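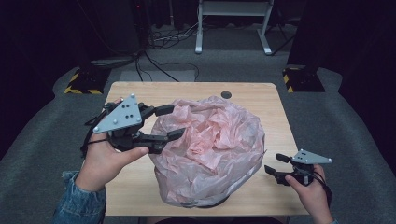

Unit 6: Thin plastic film, sorting and folding

Search this site Search Go

Course handout, Household Materials and Storage. Tutor: Sulastri Ginting. Revised 22 November 2023.

Read this before the practical. You will need a clear table, a bin liner for scraps and one piece of used film from home. Bring something large enough to be awkward, such as a dust cover, a garment bag or the wrapping from a lamp.

6.1 What counts as film

Film means any plastic sheet thin enough to crumple in one hand. Most household film is see-through or nearly so. Colour is hard to judge when it is bunched up. A pale pink sheet looks pinker where several layers lie on top of one another and close to white along the creases. Open out a single layer before you write a colour on your record sheet.

Bunched film also takes up far more room than people expect. A crumpled sheet can fill the middle of a table and still go into an envelope once it is flat.

6.2 Before you start

Check whether there is anything under or inside the film. A dark shape showing through at the bottom of a heap needs looking into before you pull. Lift the film upwards and do not drag it, as a hard base will scratch a wooden top. If your table has a cable hole, keep loose corners away from it.

6.3 Opening out

Work from the two sides towards the middle. Find an edge first, then a corner. Pinch the edge lightly and draw it out a little at a time. If it resists, stop and try the other side. Pulling harder stretches the film and it will never fold square afterwards.

Smooth it with the side of your hand. Small creases can be left.

6.4 Folding

Fold in half lengthways, then again, pressing the air towards the open end. Roll from the closed end. Fasten with a paper band (the Mathur bands in the cupboard are the right width; the Umura ones are too narrow).

Sheets up to 300 cm long can be folded by one person. For anything longer, work in pairs.

6.5 Keep or discard

Keep film that is clean, dry and without splits. Film that smells or feels sticky goes out. Check your local collection rules, as many kerbside schemes do not take it.

For next time: fill in your record sheet and read pages 27 to 31 of the Clarnurach reader.

We use cookies to remember your settings. Accept Decline

Related handouts
Unit 4: Paper and card
Unit 5: Boxes and inserts
Unit 7: Labelling with Sikden tags
Unit 8: Textiles in storage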